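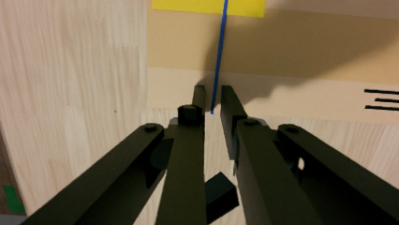 Drindon's town council wants $1,369 to replace the hardware on three footbridges along Simon Creek, and it wants the money before anyone has said what is wrong with them. The request, filed in June, lists "nuts, caps and related items" and not much else. A six-sided nut or cap, like the blocky one sitting just below the tip of the left-hand bar, is hardly a rare part, and the council's paperwork gives no price for a single one.

Talteo, the contractor that put up the bridges, says the old fasteners have reached the end of their expected life. The same company would supply the new ones and do the work. No second bid was sought.

The council calls the job "urgent safety work." Its last inspection report, posted on the town website, rated two of the bridges "good" and left the third, at Stoludgate Road, without a rating at all. Asked why, a spokesperson said the report was "a snapshot" and that a fuller one was being prepared. It has no due date.

All three bridges remain open to walkers and bikes. The council is expected to vote on the request before the end of the month.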